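Conneely revises parcel size rules for locker network

Jul 25, 2024

Conneely has published revised size and packing rules for its parcel locker network, replacing the version that took effect in March. The new rules apply to all items dropped off at a locker or at a staffed counter. Items collected from business addresses stay under the existing contract terms.

The main change concerns how a parcel is measured. Until now, customers entered three dimensions and the system assigned a compartment by volume. Under the revised rules, the compartment is assigned by the longest side alone, and the other two sides are checked against a fixed limit for that compartment. The company said the volume method had placed long, thin parcels in compartments they did not fit, which led to manual transfers at the Purnance depot.

Compartment sizes

The small compartment takes parcels with a longest side of up to 15 inches. The large compartment takes parcels of up to 30 inches. There is no medium size in the revised table – the former medium compartments will be relabeled as large where their depth allows it and as small where it does not. Lockers made by Hokia already have adjustable shelves and need only a software update. Older units will be refitted in the order of their service dates.

The maximum weight is 38 pounds for the large compartment and 9 pounds for the small one. Both limits include outer packaging. Parcels over the limit will be held at the depot and the sender will be billed at the counter rate.

Measurements are to be taken at the widest points, with the lid closed and any tape in place. Rigid boxes are measured along the edges. Soft packs are measured lying flat, with the contents pushed evenly toward the corners.

An orange rectangular box with a small dark label on its front face is held at its short ends, the direction in which the longest side of a rigid box is normally read.
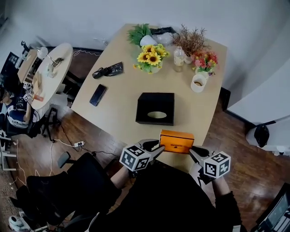
Labels and closures

Shipping labels must be placed on the largest flat face and may not cross an edge or a seam. Retail labels and old barcodes may remain on the box if they are covered or struck through. The depot scanners read every code they find, and a second readable code sends the parcel to manual sorting.

Boxes with a separate lid must be taped on two opposite sides. String and rubber bands are no longer accepted as the only closure, as both have caught on compartment hinges. Padded envelopes may be sealed with their own adhesive strip if the strip has not been used before.

Transition period

Labels bought under the March rules remain valid until they expire. A parcel carrying such a label will be accepted by volume, provided that it physically fits the compartment offered on screen. Refunds for unused medium labels can be requested through the customer account or at any staffed counter.

Joreo, which sells prepaid labels for the network through its online store, said it would remove the medium option from its price list when its current stock of codes runs out. Prices for the small and large sizes are unchanged.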